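Forums > Perception and Control > Wrist Cameras

Wrist camera goes to flat gray, policy keeps acting on it
Feb 2, 2025, by slowgripper

tinbench
Moving this out of the calibration thread. I'm running a learned pick policy through the Pramley stack, with one wrist camera and joint state as inputs. Most runs are fine. In 13 of the last 200 the wrist stream carries nothing usable for a stretch and the policy goes right on producing actions. The driver reports no errors, timestamps are good, frame rate is steady. The frames themselves are blurred gray with hardly any structure in them.
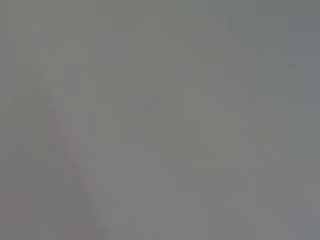
Does the Pramley driver flag low-detail frames by itself?

It only checks that a frame arrived and that the size is right. Anything about the content is up to you, and the place to put it is the preprocessing node before the frames get resized.

tinbench
OK, so I have to write it. What are people using? I tried variance of the Laplacian and it mostly works, but it also fires when the gripper comes down close to a plain surface, and I don't want to stop there.

khun_loop
Laplacian on the full-size image is noisy because the compression blocks give you edges that aren't real. Downsample by four first, then compute it. We run Khunthong on two cells and that one change got rid of most of our false alarms.

oldservo
I'd go the other way and leave the frames alone. If the policy saw enough bad frames in training it learns to lean on joint state for a while. Gating adds a second decision maker, and then you have to debug both of them. I took our gate out in April and the success rate didn't move.

khun_loop
Depends what the arm is doing at the time. Free space, sure. Inside a bin I don't want it guessing.

oldservo
Then slow it down. You don't need a gate for that, you need a velocity limit near contact, and you should have one anyway.

tinbench
I do have a limit near contact. My problem is that the action chunks get strange. The policy outputs 19 steps at a time, and when the input is flat the new chunk doesn't agree with the tail of the old one. The blend between them makes a small jerk. It shows up in the joint velocity log and nowhere else.

I pulled more frames from the same set to see whether one threshold could cover them. They aren't identical. Some have a lighter band running across on a diagonal and a darker area in the bottom right, so a plain mean brightness check is no good,

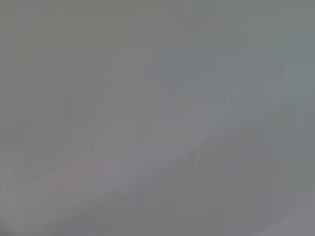

and a histogram check isn't much better, because the spread overlaps with good frames of a plain surface up close. What does separate them is the embedding. I took the vision encoder output, fit a Gaussian to features from good runs, and looked at the distance. Flat frames land far out. Close frames of a plain surface land somewhere in the middle, so I still need a second signal for those.

khun_loop
Use gripper height for the second signal. You already have it from kinematics.

vusport_user
Vusport has a node that does nearly this. It keeps a short history and holds the last good chunk if the distance stays high for several frames in a row. Set the hold shorter than one chunk or the arm coasts too long. The defaults are tuned for Prunska arms, so check the rates before you trust it.

oldservo
Holding the old chunk is still acting blind. You've just moved it.

vusport_user
It's acting on a plan made from a good frame, and the hold ends in a controlled stop. I can live with that.

tinbench
I'll try the encoder distance plus height, with the hold from Vusport, and run another 200. I'll also do a set with the gate off so we can compare the velocity logs. oldservo, did you keep the logs from before you took yours out?

oldservo
Some of them. They're at 50 percent rate though, we were dropping every other sample to save disk. I'll see what's there.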